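Home Contents Chapters Glossary Index
Aug 26, 2023 — by Elmarie Mokgethi
Filed under: Cell Setup & Care

Chapter 9: Looking After a Rack-Tending Arm

I learned most of this chapter on my knees beside a cell at Londadora, holding a torch for Driss Younis while he muttered at bolt heads. It was January, I was new, and I thought the clever bit was the software (it isn't the only clever bit!). So we'll start with the metal, and with where everything stands.

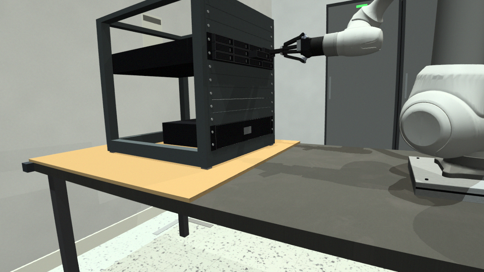

Figure 9.1 The arm at the rack, gripper against the front of a server near the top.

Look at how far the arm has to stretch sideways. Any slop down at the base gets bigger by the time it reaches the fingers, so I always check the mounting before I touch a taught position. Jog slowly, watch the fingertips, write down what you find — even when it's boring.

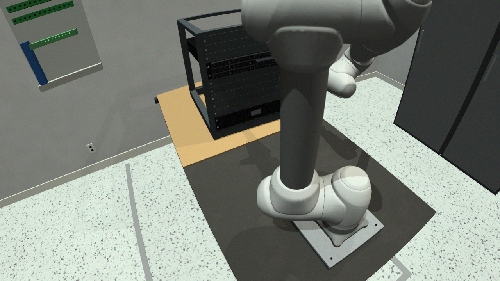 Figure 9.2 Base joint and mounting plate, with the rack on its platform behind.

Now for the plate. Driss had me wipe it clean, go over every bolt with the torque wrench and put a paint mark across each head. We did it again after 70 hours of running, then every 800. If a mark has shifted, stop and find out why before you re-teach anything. I once skipped that step and lost a whole afternoon, and Meriem Bouzid still brings it up.
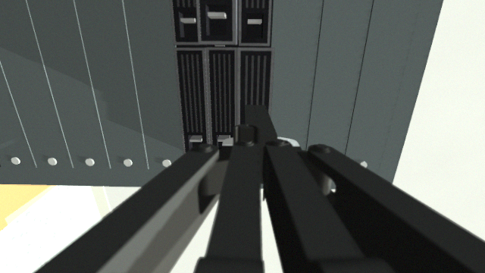

Figure 9.3 Gripper linkages and pivots, with slotted compartments and pale handles beyond.

The gripper is my favourite part of the job. Work through the pivots one at a time with the power locked out, feeling for play or grit, and keep your cloth lint-free. Section 9.1 begins with the lockout procedure, so have your own tag and padlock ready.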